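Hovix opens orders for the Sturkura worktable, and yes, it comes in the light finish
From Fouad Bitar, owner, Hovix, Hornar
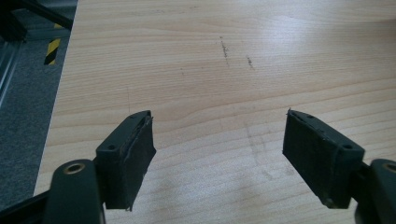
The light wooden tabletop. Photo: Hovix

For release 5th April

I've been making tables in Hornar long enough that people stop me in the grocery store to talk about them, and what they mostly want to talk about is why I don't make a plain one. So I made a plain one! It's called the Sturkura, it's a worktable, and you can order it starting today from our shop or through Biwott, the home store on the other side of the bridge.

It's a wooden top on four legs, no drawer and no shelf underneath. I did try a drawer (two drawers, if you count the one my sister-in-law still has in her garage) and every time I sat down at it I banged my knees. The drawer went. What you get is a flat place to fold laundry, roll out dough, fix a toaster or spread out a jigsaw puzzle, with room for your legs.

We're making 100 of them in the first run. The price is $232, and we ask for $50 down when you order, with the rest due when you pick it up or when we bring it to you. Delivery inside Hornar is free. Outside town, call us first and we'll work something out, especially if you're on the lake road, where I drive most weeks anyway.

Let me talk about the finish for a minute, as it took up most of my winter. My first test tops in November were dark, a sort of strong tea color, and I liked them a lot in the shop. Then I put one in my own kitchen and lost a black screw on it for an entire evening. I went lighter after that, and then lighter again. The light one won by a mile when we let customers at Biwott pick between two sample boards, and I've quit arguing. If you really do want dark, ask and I'll do it, but it adds a couple of weeks.

The finish is a wipe-on oil, the same kind we use on our bread boards. A damp cloth is fine for everyday crumbs. Please don't leave a wet pot on it overnight, and please don't use the green side of the sponge. You'll get a little can of the oil with the table, and I'd put a fresh coat on once a year or whenever the top starts to feel thirsty. You'll know what I mean when you run your hand over it.

It will pick up marks. Mine has a ring from a paint can and a dent where I dropped a vise, and I still eat breakfast at it. If a mark bothers you, bring the table in during the first year and we'll sand and oil the top again at no charge (you'll have to do without it for a few days, sorry, the oil needs its time).

The legs come off, which my back insisted on. Each one goes in with a bolt and a big washer, and the wrench is in the box. Putting it together takes 20 minutes if you read the sheet. There's a foot on each leg that screws in and out a little, so if you live in one of the old houses on the hill, where every floor leans toward the river, you can still have a level table.

A few people have already asked whether there's a matching bench. There isn't yet. I've got a drawing taped to the shop wall and I keep changing the height, so give me until the first run of tables is out the door. Same goes for a kids' size. I'd love to do one, I just don't have the hands right now.

Anyone who wants to try a Sturkura before ordering can come by. We have one in the front of the shop and Biwott has another near the lamps. Sit at it, lean on it, bring your sewing machine if you want to see how it does with a bit of rattle. One customer brought a pasta roller and clamped it right on the edge, and she went home with an order slip, so I'm happy to see more of that.

For reporters and bloggers: I'm glad to talk, and you're welcome to come see tops being oiled, which we do in the mornings. Wear old shoes. Pictures of the table are available on request, and the order form and the care sheet are both at the front counter.

Press contact: Fouad Bitar, Hovix, Hornar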